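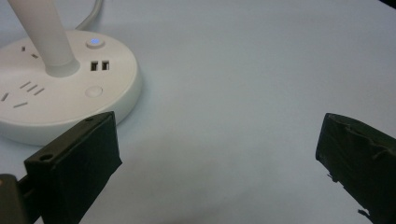
The Left Finger

When I came to Trorach I had the promise of a job on big machines. At home I had repaired looms, and before the looms, the pumps of a dairy. In the letter from Triltham it was written "maintenance of one cell." I did not know the word cell in this meaning, and I looked in my dictionary and found the prison and the small part of a body. I packed my tools anyway.

The building was from 1916, with the year cut in the stone over the door. In the old times they made buttons for coats there. Now the ground floor was for storage and the upper floor was ours, with white tables and a heater which made a noise in October and then stopped making it in the coldest week. The cell stood by the north windows. It was a gray arm on a steel base, inside a fence of clear plastic, and it had a name on a small plate, Groltora. I thought this was the name of the manufacturer. It was the name of the boat of the man who built it.

He was my teacher for the first month. He was going to retire, and he taught me as a person empties a house. Every morning he gave me one more thing which he did not want to carry. The grease for the second joint. The key for the fence. The spare belt that was too short but could be used in a bad moment. He spoke slowly for me, and when I asked him to speak normally he spoke even slower.

The arm had a gripper with two fingers, dark green, almost black. There was also a second gripper, with the same fingers, which was not on any arm. It was made to be held by a person. With it we showed the work, and later the arm did the work by itself, as well as it could.

"The fingers must be the same here and there," he told me. "If you change these, you change those. Same tape, same number of turns."

I wrote this in my notebook. I wrote everything. My sentences from this month are very short and some of them are only nouns.

The work of that autumn was a power strip. It was white and round like a cheese, with a pole standing up from it, and on its top it had sockets, two USB ports and two buttons. One of the buttons had a small blue light. The customer was Siqueira, a company which wanted an arm to switch and check such things all day and all night. We had to deliver the cell when it could do 900 cycles without a person opening the fence. A cycle was: come, press, wait for the light, go home.

In the week after he retired, the arm began to miss.

It did not miss much. It came down beside the button and pressed the white plastic, very politely, and waited for a light which did not change. After some seconds it went home and wrote an error. Then it came again and pressed correctly, and then correctly again, and I stood with my hands in my pockets and was happy, and it missed.

I did what I knew. I checked the screws of the base. I checked that the table was flat, with his old level, which had a crack in the glass but told the truth. I moved the strip and put it back against its marks. I cleaned the camera with the special cloth. I found that the belt of the second joint was a little loose, so I tightened it, and for one afternoon I believed that I was a very good technician. The next morning the list of errors was longer than before.

The manager came up the stairs and asked if I needed help. I said no. In my language it is rude to say yes to the first offer, you must wait for the second. She nodded and went down again.

I stayed in the evening. The street outside had a bakery which began its work when the others went to bed, and through the north window came the smell of it. I took the gripper for the hand out of its box and sat at the white table with the power strip in front of me. I did not have a plan. I wanted to feel what the arm felt, if I may write this about an arm.

I opened the fingers wide and brought them slowly to the strip. I put the left one against the edge of the round base. The tape on it was smooth. I had done this tape myself, in the second week, under his eyes, and he had said "good" and gone to make tea. Then I looked at the right finger. This tape was not mine. It was full of wrinkles and the edge had become like the edge of an old towel. Near the bottom a small piece stood away. I pushed it down with my thumb and it stood up again.

So I got my notebook. "Same tape, same number of turns." I had written it and put a line under it. And under the line, in the same week: "Left finger new. Right finger tomorrow."

I sat and looked at the word tomorrow.

I opened the fence and looked at the fingers of the arm. He had changed both of those, because he never had a tomorrow in his notebook. They were smooth and even, with two turns. I measured them with the caliper, and after that I measured mine. My left was good. The right one of the hand gripper was thick in one place and thin in another, and where the tape had moved, the rubber sound I knew from the good fingers was not there when I knocked with my nail. We had shown the whole work with a crooked finger. The arm had learned it very well. It had learned to come to the button as someone comes who has one thick glove and one thin, and then I had given it two good gloves.

I was ashamed, but I was also relieved, and I could not separate these two.

I want to write how I did the repair, because it is the part which I remember best.

First I took out the screws and put them in the lid of a jar. The screw holes in the finger are small and they hold dust, so I cleaned them with a wooden stick. I pulled off the old tape. It came in short pieces and left glue, and the glue I removed with alcohol, a little on the cloth and never on the finger. I waited until it was dry. He always waited with his arms crossed, so I crossed mine.

Then I cut the new tape longer than I needed. You start on the back side, where nothing touches. You pull, but only as much as you would pull a bandage on a child. At the corner you stop and press with the flat of the nail, and then you go on. Two turns. The end must finish on the back side also, and you cut it straight, and then you hold the whole finger closed in your hand for the time of one song, so the warmth goes into the glue. He used to hum. I did not know his song and I hummed one about a goat.

I did the left finger again too. It did not need it. I could not stand that they should be of different days.

After this I mounted them and closed the gripper, and looked at the line of light between the fingers. The line was even from the top to the bottom. I opened it and closed it many times.

Then came the boring part, and it took until the bakery opened its door. I showed the work again from the beginning. Come, press, wait for the light, go home. My wrist hurt. On the sockets of the strip I saw a little flour, or maybe it was only dust, and I blew it off and showed the work again.

The manager arrived with her coat still on and found me asleep in the chair with the hand gripper on my knees. She asked, for the second time, if I needed help. I said yes, please. She took the gripper from me and sat at the table, and I told her how to hold the elbow. She was better at it than me.

We started the count after lunch. I did not watch the first hundred, I went down and sorted screws. When I came up, the arm was still going to the button and back, and the blue light was doing what it had to do. During the night the heater stopped and the room became so cold that I put my scarf on the fence, I do not know for what purpose. The arm continued.

In the morning I wrote a postcard to the man with the boat. I wanted to write about the finger and the word tomorrow, and I made three versions, and all of them were too long for the card. In the end I asked him only which song it was.

His answer came after two weeks. There was a picture of a harbor on the front. On the back he had written that he did not hum, he had never hummed in his life, and how many turns did I use.

I wrote back: two.

2 comments

Guest, 9:40 pm
My father repaired sewing machines and he also held the part in his hand "until it agrees." I had forgotten this. Thank you. Did she ever get the song?

Guest, 7:15 am
I liked the manager. One small thing, I would take new tape for both grippers from the same roll. Two rolls are never quite the same thickness. Otherwise very true about the tomorrow.

Shared 2 times

Copyright by the author. Contact the editors | Back to top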